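Chapter 6
White Parts on White Surfaces

Learning goals: describe a plain part so that a stranger can find it; name edges, rims and grooves; write a parts list that survives contact with another person.

Sooner or later everyone who works with their hands loses a white thing on top of another white thing. It hasn't rolled away. It is lying exactly where you put it, looking like furniture. The first five chapters dealt with parts that had the decency to be brass, or red, or at least ugly. We now leave that comfortable world.

The workshop course at Skakumstead used to begin with a drawer of 128 mixed fittings, every one of them white. Students were told to write a label for each, then swap lists on Thursday and find each other's parts. Most lists said "tube, white" and "other tube, white." One said "the nice one." The drawer has since been cut to 70 fittings, and people still go home cross.

The trouble is that color does most of our describing for us, and when it quits we are left with shape, edge and shadow. A rim gives itself away by the thin gray line where it meets the base. A groove does the same. An open tube end is a gift -- it makes a ring, and the eye likes rings. Keep these in mind as you look at Figures 6.1 to 6.3, and try to name what you see before reading on. 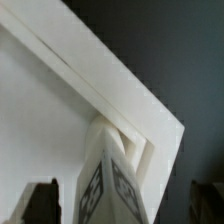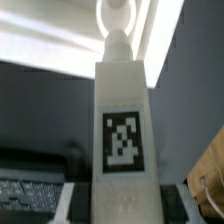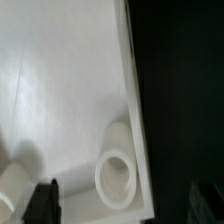
Figures 6.1 to 6.3. Plain white parts.

Oleksandra Kuzmenko objects to all of this. Shape words, she argues, are only as good as the person reading them, and one reader's knob is another reader's cap, plug or thingummy. Give every part a number, print the number on the part, and let the adjectives retire. She kept a stockroom at Pleleck that way, 2,281 parts, and claims she was never once asked what a thing looked like.

We have some sympathy. Numbers are wonderful until the sticker falls off, and then you are holding a small white object and a large catalog. The Kowalczyk method, which fills the rest of this chapter, uses both: a number for the shelf and one short sentence for the human. The sentence must name the basic shape, one edge or opening, and what the part sits next to or fits into. "White" is allowed once per page.

6.1 Words for edges

Begin with the outside. Run a finger along the part and stop wherever the direction changes. A raised border is a rim or a lip. A long narrow dip is a groove. If you can't decide between a lip and a ledge, write down which side is higher and move on.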